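Worn pads and what they did to our numbers

30th April

I wrote last month that I would come back to the question of the pads, and I was slow, sorry. In the Jidutero project we collect demonstrations with hand-held grippers, and we train a policy from them. The question was simple: if the rubber on the fingers gets old, do the demonstrations get worse?

My feeling before the test was that it does not matter much. A person who holds the tool adapts. When the object slips a little, you squeeze more, and you don't even notice that you do it.

We kept one pair of fingers without changing the pads through all of the collection, 603 demonstrations. By now both pads are peeling at the upper edge, and a lighter layer shows under the rubber.
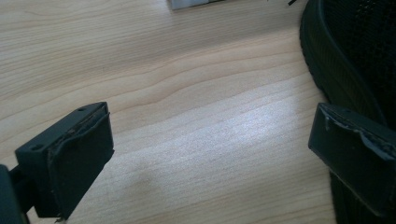
For the comparison I trained 2 policies with the same settings. One saw only the early demonstrations, the other saw only the late ones. Then I ran each of them on the same tasks in our Gosero test room, with fresh pads on the robot, 105 trials per policy. The difference in success was 9 trials, and the early data won.

Is this a big difference? I don't want to say so. The starting positions were not perfectly equal, and I became faster in the later sessions, so the late data has also another style of movement. I could not separate these two things, and I should have planned for it.

What I found more interesting is where the late policy failed. It closed too far on soft objects. With stiff ones, like the boxes, I saw almost no difference. With shoes it pushed into the side of the upper before it began to lift, and sometimes the shoe turned in the fingers. I think the policy learned my extra squeeze together with everything else.
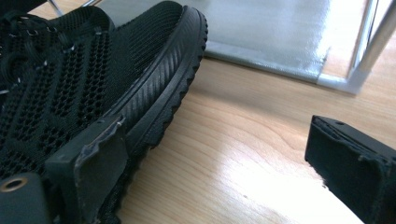

Why not just put new pads on every week?

It would be easier, but the robot that uses the policy later will have worn pads too, and I want some of this wear in the training data. My plan now is to mix, and to write down the state of the pads for each session.

The next test is with the Kong fingers, which have a softer rubber. I am still waiting for the mounting plates from Sindberg.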